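How I sell my old clothes online without losing a whole weekend to it

I've been clearing out my wardrobe bit by bit for a couple of years now, and I've got it down to something I can do in an evening with the radio on. I mostly use Orkis, but the steps are the same wherever you sell.

Step one: pick a small pile

Four things, that's my limit. The first time I pulled out everything I owned and ended up sleeping next to a heap of jeans until December (not recommended!). Check seams, underarms and cuffs in daylight, and if there's a mark that won't shift, put it in the listing.

Step two: measure before you photograph

Lay it flat, smooth it with your hands and don't stretch it. You want armpit to armpit, then shoulder to hem, then the sleeve. Write the numbers on a scrap of paper straight away. I used to trust my memory and had to unpack a parcel to measure a skirt again.

Go over knitwear with a lint roller too, both sides. Dark colours show every speck.
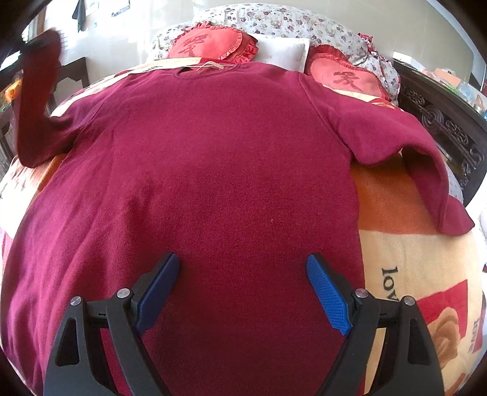
Maroon jumper on the bed, tag by the neckline.

Step three: write the title like a buyer would type it

Colour, type of thing, size. So "maroon jumper, size medium" and leave "gorgeous cosy autumn must-have" for somebody else. If you've got the original tag, say so near the top, people do look for that.

Step four: the price

Search for the same sort of item and look at what has sold, because asking prices are all over the place. I knock a bit off the middle one and then stop fiddling with it. Weigh the thing before you set postage, packaging included. A light top of mine comes to roughly 400 grams once it's wrapped, and I've been caught out by guessing.

Step five: list in the evening

Mine go up on a Monday after tea. No science behind it, I just get more messages then. Answer the first ones quickly, even if it's only to say you'll check.
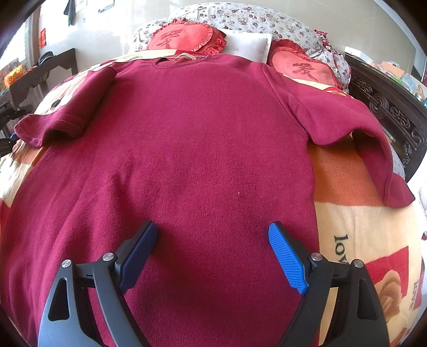
Laurinda Macedo: I'd add one thing, fold everything the way you'll post it and bag it up the same night you list it. I left mine on a chair and the cat got there first, so I had to wash the lot again.

Good tip, Laurinda, I've started doing that as well. Write the item name on the outside of the bag while you're at it, or you'll be opening all of them to find the right one.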